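Bowl Cell Maintenance Project: Interim Report to the Fodau Fund
Prepared by Iida Tuominen, Kollel
Period covered: September to December

1. Where we are

The grant pays for keeping one robot cell in regular use and for writing down what that takes. The cell is a single arm with a two-fingered gripper, working over a table with coloured bowls. It picks up bowls, moves them and puts them down again. In this period the arm was out of use twice, once for a gripper fault and once for a cable fault. Both have been repaired. The spending is within the agreed budget, apart from one item explained in section 5.

Keyvan Khosravi looks after the mechanical side. Mahtab Mazandarani looks after the cameras and the software. Farhad Jalali joined in October and is learning both.

2. Gripper

The first fault appeared as a slow loss of closing force. The fingers still met, but bowls slipped when the arm lifted them by the rim. Keyvan took the gripper off and found that a linkage screw had worked loose and worn its hole oval. We replaced the linkage with a spare from Zarnach and fitted the new screw with thread lock. The old linkage is being kept in case the supplier wants to see it.

After the rebuild we set the fingers again from closed. The tips must come together side by side without one riding over the other, and the software zero is taken from that position.

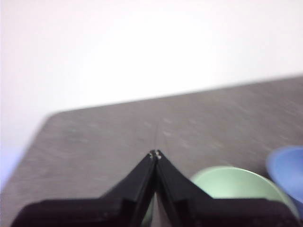

Finger alignment is now checked at the start of every working day, using the view from the wrist camera. The operator closes the gripper and looks at the tips, which should sit level with a thin dark seam between them and the two fingers leaning in evenly from either side. The background does not matter for this check, so it can be done with the bowls left out on the table, like the green and blue ones to the right here. If one tip stands proud of the other, the operator stops and tells Keyvan. Small adjustments are made at the finger mount and never by changing the zero in software. We had got into the habit of doing the second, and it hid the loose screw for longer than it should have. The check takes a couple of minutes and the result goes in the cell log with the operator's initials.

The finger bolts are now re-tightened every 700 cycles. We started the period with an interval of 1000, taken from the gripper supplier's general advice, but two bolts were found loose before that point was reached.

3. Arm cable

The second fault was an intermittent loss of the wrist camera picture. It happened only when the arm reached towards the far corner of the table. Mahtab changed the camera driver first, which made no difference, and then swapped the cable, which cured it. The old cable had a break inside the jacket close to the connector.

The replacement is 80 mm longer and is tied back to the arm at two points, so the connector takes no pull at full reach. A spare of the same length is on the shelf. Seven days were lost, most of them waiting for delivery, and we should have held a spare from the start.

4. Table and side view

The side camera was moved during the cable repair and had to be set up again. It is now clamped to its own post, and the height and angle are marked in paint. To confirm the setting, the bowls are put out in a row near the wall, green, blue and red, and the arm is brought down over the red one. The operator needs to have the fingertips, the bowl rims and the wrist camera all in view together.

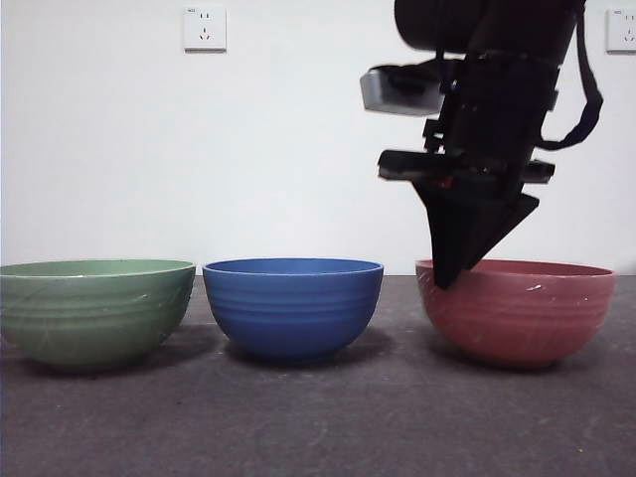 5. Spending

Spare parts have cost more than planned. The overspend is the Zarnach linkage, which was sold only as a pair. The second one is in stock and should last through the grant. Behrouz Ghaffari has moved money from the travel line to cover it, as agreed by email. Nothing else has moved between lines.

6. Next period

We plan to finish the written maintenance schedule and have Golestani try it on their own arm. Farhad will run the daily checks alone from January, with Keyvan going through the log at the end of each week. The table surface will be cleaned and the bowl positions marked again before then. One decision is needed from the Fund: whether a spare wrist camera may be bought from the unspent training money. Mahtab can send the quote.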